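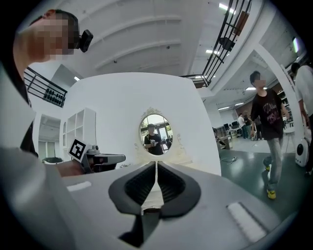 Ineke Lambrechts · Tue 14 May

Spent the morning at the Schouten open day. Notes follow, mostly on the hand-held grippers, with some on the arm cell at the end.

The setup has no robot in it. An operator takes a gripper in the hand, does the task, and the recording becomes training data. Each gripper has its own camera looking out over the jaws. Some people also wear a small camera on the head.

The square black-and-white marker on top of the gripper is for pose. Tracking was stable on the preview screen as long as the marker faced the camera. Turn the wrist far enough and it drops out. Brahim El Idrissi, who ran the demo, says they fill short gaps in software and discard the long ones.

The finger pads are ribbed dark rubber. I asked about wear. They replace pads in pairs, never singly – uneven grip shows up in the data before anyone feels it in the hand.

Visitors could try it. My first attempts were poor: I kept closing the jaws too early. The lens is very wide, and on the preview everything looks farther off than it is.

Brahim gave 176 usable recordings for the week, from 2 operators. I asked what counts as usable. Full task, no long marker loss, no dropped object. He did not have the reject count to hand and said he would send it.

The arm cell was less interesting. Neser controller, one pick-and-place routine, fenced off. It ran without a stop while I watched, but the parts were always presented the same way.

Open question for me is transfer. A wrist does things an arm will not. Wutberg had the same problem in January and ended up limiting how operators were allowed to move.

Will add the reject count here when I get it.

762 likes · 2 comments · Share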